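盘子怎么叠、怎么收、怎么少磕几个口子

上个月我把厨房里所有的盘子都搬了出来，摊在餐桌上，摊满了还不够，又占了两把椅子和半个窗台。起因特别小，就是我想拿一个小碟子装酱油，结果它压在最底下，上面是汤盘、鱼盘、一摞平盘，还有一个不知道谁送的沙拉碗。我一手托着上面那堆，一手去抽，抽出来的时候“咔”的一声，边上掉了一小块瓷。碟子倒不贵，可那是我搬进这套房子之后买的第一个碟子，心疼了好几天！

所以这一页就专门讲盘子。怎么挑、怎么叠、怎么放、怎么洗、搬家的时候怎么包，都是我自己折腾出来的土办法，有些是从朋友那里偷师的。想到哪儿写到哪儿，你挑用得上的看就行。

先清点，别急着买架子

我知道大家一想收拾厨房，第一反应就是上网买收纳架。我也是，购物车里躺过伸缩的、带轮子的、三层的、能挂门背后的……后来我忍住了，先数盘子。我家一共四十四个，把我自己吓了一跳，平时就我们两个人吃饭啊！

数完以后我拿便利贴分了堆：天天用的，一周用一两回的，来客人才用的，还有一堆是我根本想不起来什么时候用过的。最后这一堆里有个椭圆形的大鱼盘，长得连水槽都放不平，每次洗都要斜着，水顺着盘子边流到台面上，再流到我的拖鞋里。鱼盘我送给了楼下的Karla Becerra，她家过年要蒸整条鱼，水槽也比我家的大。

天天用的那一堆，最后留了六个平盘、六个深盘，小碟子没细管，够蘸料、够放咸菜就成。剩下的收到高处或者装箱。只做了这一步，还没买任何东西呢，柜子就已经空出来一整层。

有个笨办法可以帮你判断哪些是真的常用：把盘子全部放在柜子左边，用过洗好的一律放回右边，过一个月再看。左边没动过的就是可以挪走的。我八月打算再来一轮，专门对付杯子。

大的在下，小的在上，这话只对了一半

从小我妈就这么教，大盘子垫底，小盘子往上摞，像搭塔一样。稳当是稳当，问题是你要用底下那个大的，就得把上面的全部请下来，然后再请回去。一天三顿饭，一年下来得请多少回啊，我粗粗按一天三次算，闰年就是1,096减去1,095多出来的那……算了算了，反正是三年都数不清的请上请下。

我现在的规矩是：同样大小的叠一摞，不同大小的不要混。实在地方不够，最多混两种，而且小的那一种不要超过三个，这样一只手就能整个端起来，另一只手去拿底下的。

摞的高度也要管一管。平盘我最多摞六个，深盘四个就打住了。深盘边高，看着叠得严丝合缝，可是重心偏一点点就开始歪，尤其是放在高过肩膀的柜子里，你仰着脸往外拿，看不见最上面那个是不是正的。我家以前摞过九个，有一回开柜门，最上面那只滑了出来，落在我胳膊上又弹到台面上，居然没碎，我胳膊青了一块。

还有，盘底那一圈没上釉的粗边，摸一摸，要是剌手，就别直接压在别的盘子上，时间长了会在盘面上磨出一圈灰印子。我的办法是拿细砂纸（越细越好）沾点水，把那一圈轻轻磨几下，磨到不挂手就停。磨的时候戴个口罩，磨完冲干净。这个是Ferdinand Hofstetter教我的，他以前跟人学过做陶，家里的碗全是自己拉的坯，歪歪扭扭的，可是底都特别光滑，推在桌上一点声音也没有。

要不要垫东西

看盘子。普通的瓷盘、强化玻璃盘，天天用天天洗的，我不垫，垫了反而麻烦，拿一个掉一张。金边的、手绘的、有年头的，每两个之间垫一张。垫什么都行，厨房纸对折、旧T恤剪成圆片、做手工剩下的无纺布，都可以。不要用报纸！油墨会蹭到白盘子上，碰上潮天更厉害，我擦了一个晚上，用小苏打才擦掉。

旧T恤是我最喜欢的，剪的时候拿盘子扣在上面，用铅笔描一圈，往里缩一指宽再下剪刀。针织布边上会自己卷一点点，不会脱线，脏了丢洗衣机里就行。一件大号的男式T恤，前后两片加袖子，够垫一摞盘子还有富余。

买的毛毡隔片我也试过，Ostlow家的，灰色的那种花瓣形状。用是好用，就是掉毛，头两个星期每次拿盘子都要冲一下。后来我用胶带粘了几遍，好多了。

竖着放还是平着放

吵不完的话题。我家抽屉里竖着放，柜子里平着放。

竖着放的好处是想抽哪个抽哪个，不用请上请下，孩子也拿得动。坏处是费地方，而且盘子和架子得对得上。我买过一个Kastader的竖架，槽太窄了，平盘插进去刚刚好，深盘一个要占两个槽，插完以后还往前倒。退了。第二个买之前我长记性了，先把最厚的那个深盘立在桌上，用尺子量盘边到盘底的厚度，再去看槽距。建议你也先量，别信页面上写的“适合各种餐盘”。

抽屉竖放还有个要点，抽屉底下一定要铺防滑垫，关抽屉的时候手轻一点，不然每次一推，全家的盘子都要合唱一遍。防滑垫不用买专门的，铺地毯底下那种网格的，剪一块就能用，便宜得多。

平着放就简单了，摞好往里一推。唯一要说的是不要顶着柜子最里面放，留出一个手指头的空，潮气能散一散。南方的朋友懂的，梅雨天柜子最里面那一角，打开来一股味儿。

颜色不一样的盘子怎么办

我以前有点强迫症，觉得盘子一定要成套，全白的，一个花纹都不能差。后来打碎一个缺一个，补又补不到同款，一套盘子补成了好几种白，摆在一起反而别扭，有的发青有的发黄。索性不管了，现在专门买不同颜色的，浅黄、薄荷绿、一点点灰蓝，都挑淡的，怎么混都不难看。

而且颜色还有实际用处呢！我家是这么分的：浅黄色的装水果和面包，就是不沾油的；绿色的装菜。洗的时候黄色的冲冲就行，绿色的才要上洗洁精。我先生一开始说我矫情，用了一个星期以后他自己开始纠正我，说你怎么把西瓜放绿盘子里了。

Rocío Pacheco家更绝，她家三个孩子，一个孩子一个颜色，谁吃完谁洗，水槽里剩下什么颜色的盘子，一眼就知道该喊谁。她说比贴值日表管用多了。我觉得孩子多的人家真的可以试试。
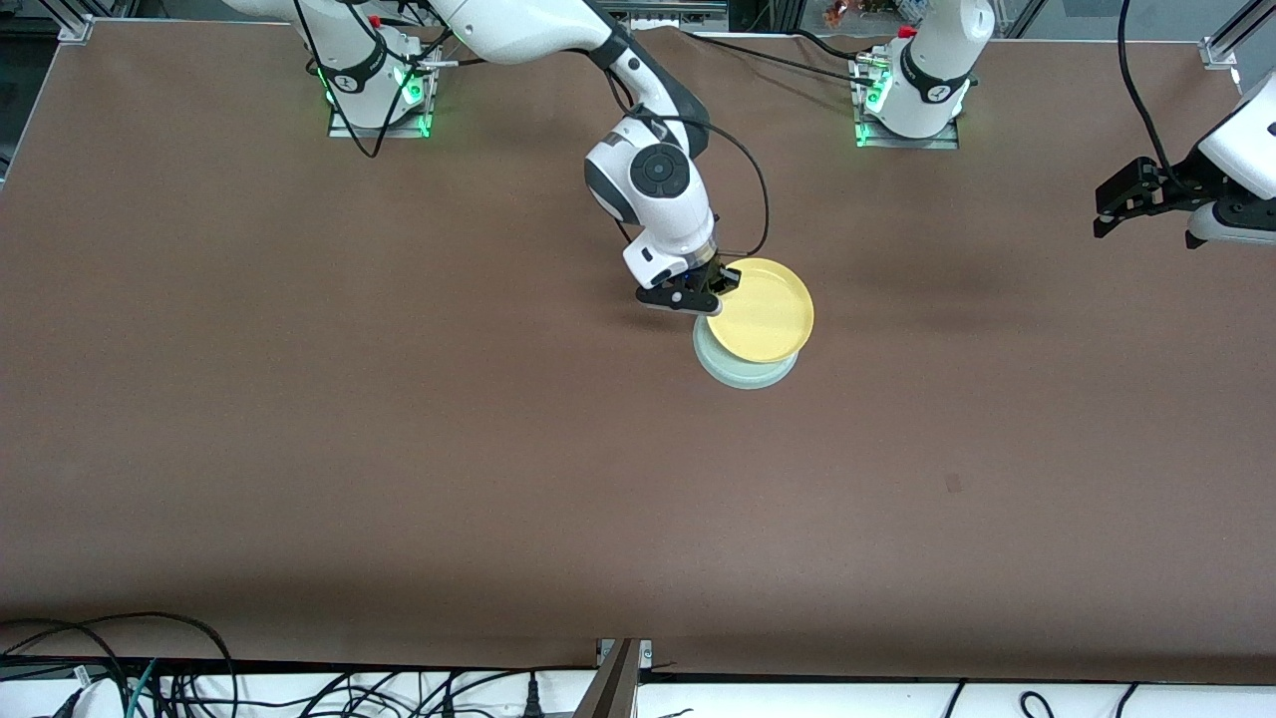 叠盘子的时候手怎么拿，我也啰嗦几句，别笑，我家磕掉的口子有一大半都是这一步弄出来的。

捏着边放的时候，别从一侧直接松手。盘子一边先着地，另一边“啪”地落下去，磕的就是下面那个盘子的沿。先让一边轻轻挨上，手跟着往下送，等另一边也挨上了再放开。慢那么一秒钟的事情。要是盘子重，就两只手，一边一只，大拇指在上面，其余的手指托在底下，快挨到的时候把手指一根根抽出来。

放下去以后看一眼正不正，歪了就重新拿起来放，不要推着转。推着转最伤盘面，特别是底边粗的，一转就是一道印子。我以前特别爱推，深色的盘子上全是一圈一圈的白道道，还以为是洗不干净，拿钢丝球去刷，越刷越花。

手上有油或者有洗洁精的时候别叠，先冲手。盘子也一样，滑溜溜的最容易脱手。我在水槽边上挂了一条专门擦手的小毛巾，跟擦盘子的分开，颜色也分开，省得拿错。

洗好的盘子晾多久再叠

这个问题好多人问过我。我的答案是：比你以为的要久。盘面看着干了，翻过来看盘底那一圈，经常还窝着水。就这么叠上去，下面那个盘子的正面就会有一圈水印，要是关在柜子里不通风，过几天还会有味道。

我一般晚上洗完立在沥水架上，第二天早上煮咖啡的时候收。急用的话就拿布擦，先擦底再擦面，顺序别反，底上的水会滴下来的。擦盘子的布我推荐那种薄薄的棉纱布，厚毛巾吸水是多，可是容易留毛，擦玻璃盘的时候看得特别清楚。布每天换，我一次买了一大包，五十条，用了快两年还没用完，旧的拿去擦灶台，再旧的擦鞋。

洗碗机洗出来的也别马上摞。刚出来的盘子烫手，热的叠热的，水汽闷在中间出不去。把门开条缝，等凉了再收。

盘子上的灰印子和黄印子

刀叉划出来的灰道道，大多不是划痕，是金属蹭在釉面上的。小苏打加一点点水调成糊，拿软海绵打圈擦，多擦一会儿，八成都能下来。我试过牙膏，也行，就是一股薄荷味，冲好几遍才没有。

茶色、咖喱色的黄印子，泡。一盆温水加一勺柠檬酸，泡一个晚上。有金边的不要泡，我不确定会不会伤，反正我的不敢泡。密胺盘（就是那种摔不碎的塑料盘）也别用小苏打使劲擦，表面擦毛了以后更容易吃色，我家有一个就是这么毁掉的，原来是奶白的，现在像旧地图。

价签留下的胶，用食用油抹上去等十分钟，拿旧银行卡刮，再用洗洁精洗。盘底的胶一定要弄干净再叠，不然它会粘在下面那个盘子的正中间，越粘越黑。

磕了口子的怎么处理

先说，磕了口子的不要再装吃的了。剌嘴唇，还会继续掉渣。我知道舍不得，我也舍不得。那个第一次买的酱油碟，现在在洗手台上放戒指和发圈，挺好看的。大一点的可以垫花盆，Anayeli Espinoza把她家缺口的盘子全部垫在阳台的薄荷和迷迭香底下，缺口朝墙，谁也看不出来。

有裂纹没掉瓷的，敲一敲听声音。好盘子声音是亮的，有裂的发闷。发闷的就别放微波炉、别装滚烫的汤了，挪去装干果吧。

搬家怎么包盘子

我搬过四次家，前两次都碎了盘子，后两次一个没碎，差别主要在摆法。平着摞进箱子最容易碎，底下那几个扛着上面所有的分量，路上一颠就完了。要竖着放，像放唱片那样，一个挨一个。

步骤是这样：

箱子底下先铺一层揉皱的纸或者旧毛巾，厚一点。

每个盘子单独包，纸从四个角往中间折，包好翻个面，再包一张。

四五个包好的再用大纸裹成一捆，拿胶带缠一圈。

一捆一捆竖着插进箱子，缝里塞袜子、塞T恤、塞什么都行，塞到摇一摇箱子没有声音为止。

上面再盖一层软的，封口，四面都写上“盘子”两个字，写大点。

箱子别贪大。我第一次用了个装电视的大箱子，装满以后两个人都抬不动，只好拆了重来。能一个人抱起来的大小刚刚好。我现在固定用Drakgate的书箱，短短矮矮的，纸板厚，本来是装书的，装盘子也正合适。

到了新家，盘子箱先拆。第一顿饭就算是叫外卖，也想有个像样的盘子装一装，是不是？

几样我觉得值得花钱的小东西

网格防滑垫，前面说过了，一卷能用好多地方。

一个不带花样的沥水架，槽要宽，底盘能抽出来倒水。我的是在Quezada那家小店里买的，店主Rutilio Cuautle让我带个盘子去现场试插，我真的背了一个深盘过去，插进去刚刚好，当场就买了。

柜子里的加层架，就是一个小板凳似的东西，盘子放下面，碗放上面，不用叠在一起。买之前量柜子净高，还要留出手伸进去的空。

不值得的也说一个：盘子专用收纳袋，带拉链的那种。拉链老是夹住隔片，拿一个盘子要开合半天，我用了两回就塞到床底下装毛线了。

有朋友上次问我玻璃保鲜盒的盖子怎么收，那个我还没想明白，现在就是一个大筐，盖子全立在里面，每次找都要翻。谁家有好办法的，留言教教我吧！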